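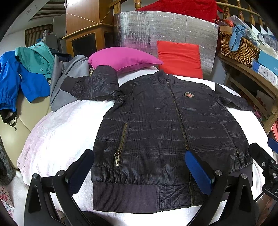
Joni Heiskanen wrote after the last class that the cooling-off bill seemed finished once it passed second reading, and wanted to know why we were spending another week on it. Second reading settles the principle only. The wording is still open at that point, and in a consumer bill the wording is where most of the argument happens.

Week 5: Committee stage and the Doorstep Sales Bill

Reading before class: the bill as introduced, the committee's report, and the written submission from Heinonen. The report is long. Read the part on clause 4 closely and skim the rest.

Background

The Parnudside Assembly has had a cooling-off rule for doorstep sales for years, but it covers goods and leaves out most services. Wilma Dow's private member's bill extends it to services sold at the home, such as gutter cleaning plans, pest control and energy contracts. The buyer would have 14 days to cancel in writing and get a full refund. Sales under $200 are exempt.

What the committee changed

Clause 4 first said the period began when the contract was signed. Ilham Bouazza moved that it begin when the buyer receives a copy of the contract, on paper or by email. The amendment passed with little debate. It matters a good deal in practice: a seller who never sends the copy never starts the clock.

Clause 7 was harder. It dealt with work done before the buyer cancels. Heinonen, which sells heating service plans, argued that a buyer could have a furnace cleaned on the first day and cancel on the next without paying.
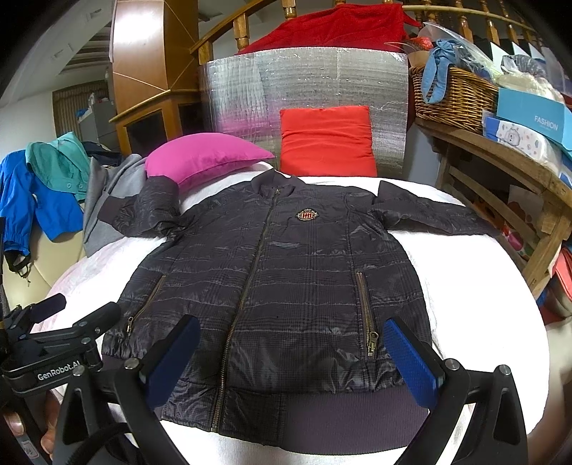 The committee's answer was to let the seller charge a fair amount for finished work, but only if the buyer had asked in writing for an early start. Calum Yule voted against this. He said the request would end up as one more box on a form that people sign at the door without reading.

Terms to know

Clause-by-clause: the committee considers and votes on each clause in turn.
Report stage: the full Assembly takes up the bill as amended.
Proclamation: the date the law takes effect, which may be well after royal assent.

For tutorial

Nazmiye Özkan's tutorial group will take the seller's side on clause 7 and the other group will take the buyer's. Bring a redraft of the clause, no more than 2 sentences long, and be ready to say who has to prove that the early start was requested.

Redrafts are due Thu 30 March, at the start of class.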